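The apple wallpaper corner – our gallery from Zilholm

Welcome to the gallery of our small snack room. We have worked on it through the whole of June and many people asked how it looks now.
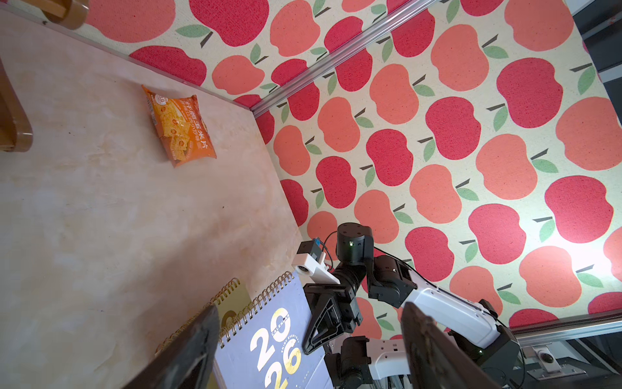
The room belongs to the ground floor of the old school house in Zilholm, where our sewing and book circle meets. Before, it had grey paint and one shelf. Erzsébet Kelemen wished for something with fruit on the wall, and Boglárka Katona wished for anything that was not grey, so the choice came quite quickly. The apples are in two colours, a deep raspberry red and a softer coral, with short brown stems and green leaves, on a pale cream ground. In the shop in Kaltdale we saw also a pattern with pears, but the pears looked a little sad.

Please allow me some words about the paper, as I receive letters about it. It is number 906 in the Eberhard pattern book. The apples stand in staggered diagonal rows, and this makes the hanging more difficult than with stripes. Each new length must be moved up or down until the apples meet, and you lose a good piece from every roll. We bought 3 rolls too few at first and Attila Hegyi had to drive back to Kaltdale for them. When he came, the shop was already closed for lunch, so he waited in the car with the radio on.

The paste was the ordinary one in a box. We let each length rest, folded, for ten minutes before we hung it. My advice is to start beside the window and to work away from the light, because then the joins are harder to see. I did not do this in my own kitchen at home and I look at the joins every morning.

The table top is light beige with a faint marbling in cream and tan. It came from Firgate, from a house which was being emptied, and we paid 298 for it with the delivery. Some of us were afraid that the marbling would be too much next to the apples. I think it is calm enough, and it has the same warm tone as the background of the paper. Crumbs are not easy to see on it, which can be good or bad.

Now to the snacks. The orange bag on the table has corn crisps in it, the square kind with small dark seasoning spots, as you see them on the packet. The large white writing is Chinese. Dindo Soriano likes to try things from the Asian grocery in Kaltdale and he has made us all curious. The rule in the room is simple: whoever opens a bag puts a clip on it afterwards, and the clips live in the blue tin.

What did everything cost? Paper, paste, brushes, the table top and a new lamp came together to 3,183, in our own money, and this was paid from the spring book sale. The lamp was the most expensive part. I would still like a second one for the dark months, but Erzsébet says we should first sit under this one for a winter.

If you wish to visit, the door is open in the afternoon from two o'clock until roughly five. Please ring the lower bell, the upper one belongs to the dentist. Rests of the wallpaper are kept in a tube behind the door, and if you need a small piece to line a drawer or cover a notebook, you may ask for it.

More pictures will be added when the curtains are ready. Boglárka is sewing them in plain cream cotton – no fruit this time.

Text: Hajnalka Sipos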